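Pre-opening safety walk, Girnora concept store, ground floor and mezzanine
Monday, April 3, 2023
Walked by: Folasade Mohammed. Landlord side: Volker Weidemann (first half only, had to go)

Marked OK / FIX / ASK. Anything FIX gets done before we let the public in.

1. Entrance and window
Door closer – OK, bit slow.
Mat well – FIX. Mat sits proud on the left, caught my heel twice.
Window plinths – OK. Bolted down this time.
Hanging sign – ASK. Skellik say it's rated to 100 kg, want that on paper.

2. Shop floor
Aisle widths – OK except by the Nnaji knitwear tables. Move the second table back toward the wall.
Freestanding rails – FIX. Two have no end stops.
Mirror, tall one – FIX. Leaning, not fixed. Needs brackets top and bottom.
Floor boxes – lids all shut, OK. One rattles.
Promo screen – cable taped across the walkway. Temporary they said. FIX anyway.
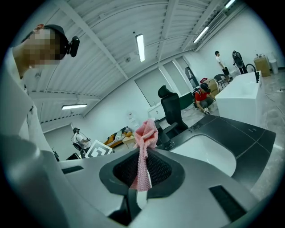
Can we open the mezzanine if the handrail isn't signed off?
Ground floor can open without it, mezzanine stays roped off with a sign at the foot of the stairs until Volker's people have tested the rail and sent the sheet. Rope alone won't do.

3. Stairs and mezzanine
Nosings – OK, good contrast.
Handrail – ASK, see above.
Headcount limit – 70 on the landlord's drawing, no notice up. FIX.
Stock left on landing – FIX, cleared while I was there but it'll be back.

4. Fire and exits
Extinguishers – OK, tags in date.
Rear exit – opens fine, but Drultier cartons stacked in the corridor behind it. FIX today pls.
Emergency lights – one out over the fitting rooms. Reported, ref 349.
Call points – OK. One half hidden by a banner, banner moved.
Assembly point – staff gave me three diferent answers. Needs going over at the briefing.

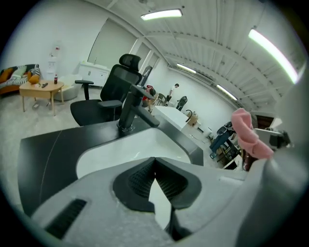

5. Stockroom
Top shelf loading – FIX. Heavy boxes up high, light ones at knee height, swap them.
Step stool – OK. Second one has a split foot, binned.
Racking load signs – missing on bay four.
Box cutters – loose in a drawer, want the retracting kind.

6. Launch night
More than 2000 invites out, which worries me – they won't all come but the doors need a clicker and two people on them.
Queue barriers – not deliverd yet.
First aider – named on rota, OK. Need a backup for the late shift.

Re-walk once the rails and mirror are done. Send me photos of the corridor clear, not just a text saying its clear.
FM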